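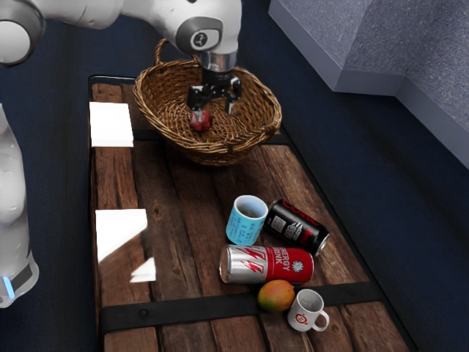
Unit 2. Skin Barrier and Moisturizers

Dranton Skin Care Certificate, Heffernan campus

The outer layer of the skin, the stratum corneum, limits how much water leaves the body. It consists of flattened dead cells set in a mix of ceramides, cholesterol and fatty acids. When this mix is depleted, water loss rises and the skin feels tight or rough.

Terms used in this unit

Humectant - draws water into the outer layer. Glycerin and urea are the usual ones.
Occlusive - slows evaporation from the surface. Petrolatum is the reference material.
Emollient - fills gaps between loose cells and smooths the surface.

Most creams combine all three. Lotions hold more water and spread easily, but leave less oil behind.

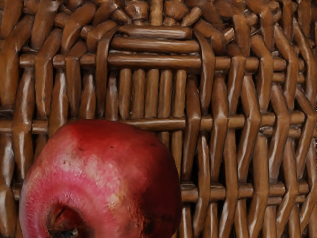 Pomegranate beside a wicker basket.

Reading a percentage

A cream labeled 2% urea contains 2 g of urea per 100 g of cream. A 1,000 g batch at that strength needs 20 g. Work by weight throughout; volumes are not accepted in the lab report.

Dry skin and eczema are separate topics. Eczema involves inflammation as well as barrier damage, and is covered in Unit 3.

Before the August lab

Read the Jakden handout on emulsions, sections 1 and 2. Bring the Dridar worksheet with the batch table filled in.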